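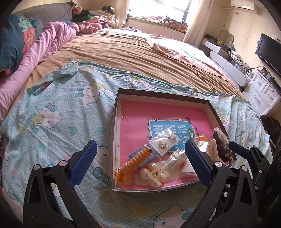 Slide 1. Box lid on the bed, hair accessories in the lid, hand-held gripper coming in over it.

(Leave the slide up while people sit down. Start when the door closes.)

Hi everyone. I work on the home collection side of Ursu, and for the next little while I want to talk about one small part of it: how we get examples of picking up fiddly things in bedrooms. I love this part of the project, so if I speed up, wave at me.

Look at the lid for a second. There's an orange coiled hair accessory, a flower-shaped claw with big pearl-like beads, a long beige clip, a card in a clear sleeve with two pale flower ornaments on it. A lot of clear plastic. All of it lies on a bright pink workbook cover. If you wanted to write down rules for grasping each of those, you'd be at it for years!

(Pause. Ask who has tried to get a depth reading off clear plastic. Wait for the groans.)

Slide 2. Where this started

We began in Goltthorpe with a bench and a tray of clean plastic blocks. Training went great. Then we took the policy to a real bedroom and it had no idea what a blanket was. The background alone threw it off. So in May we stopped collecting at the bench and started asking people to collect at home, with the hand-held tool, on whatever surface they'd normally use.

Go back to slide 1 here - point at the blanket. Dots, hearts, cat faces, and folds at the far edge. Behind it a wrinkled brown sheet, a rolled pink quilt, a window with light coming in. That's a lot of variety for free, and you couldn't stage it if you tried.

Slide 3. What one example is

One example is one pick or one place, start to finish, by one person holding the tool. We keep the camera view, the finger opening and the path of the hand. Betia is the tool that cuts long recordings into those pieces. The set I'm showing results from has 1437 of them after cleaning.

People ask why we don't teleoperate. We do, for some tasks. But with a hand-held gripper a person learns the feel of it fast, and they do lovely little things without thinking. They'll nudge a clip against the wall of a box to stand it up. They'll drag a packet to an edge before they pinch it. I want all of that in the data.

Slide 4. The pads

Back to slide 1 again, sorry, I should have just pasted it twice. The blue pads are textured, and they're angled toward each other. Notice how much the right pad hides. There's a white wrapped packet partly behind it. The learner has to cope with that at every step, so we leave those moments in. An early cleaning script dropped any clip where the pad covered part of an object. It threw out the most useful stuff we had. Took us far too long to notice.

Slide 5. Instructions we give collectors

Keep this quick, they can read it.

Don't tidy the room first.
Move at your normal speed.
If you drop it, keep going and pick it up again.
Change the layout between tries, even a little.
3 tries per layout, then shuffle.

The third one matters a lot to me. Recoveries are gold. In the Vemamari homes we had collectors restarting after each drop, very politely, and the policy we trained on that froze the first time it lost its grip.

Slide 6. What's still hard

Two things. Coiled stuff like that hair tie, which changes shape as you lift it. And thin, flat things lying on other flat things: a card on a printed cover, for example. The printing on the cover looks like objects to the model. It goes for the characters on the title panel! I find this delightful and also it needs fixing.

(Play the video if the sound works. If not, talk over it.)

Slide 7. Next

More flat clutter, more shiny wrappers. Better labels for "almost had it." Also two grippers at once, so one hand can hold the lid steady.

Questions. If anyone asks about battery life, the answer is in the backup slides.

Notes last edited 29/12/2022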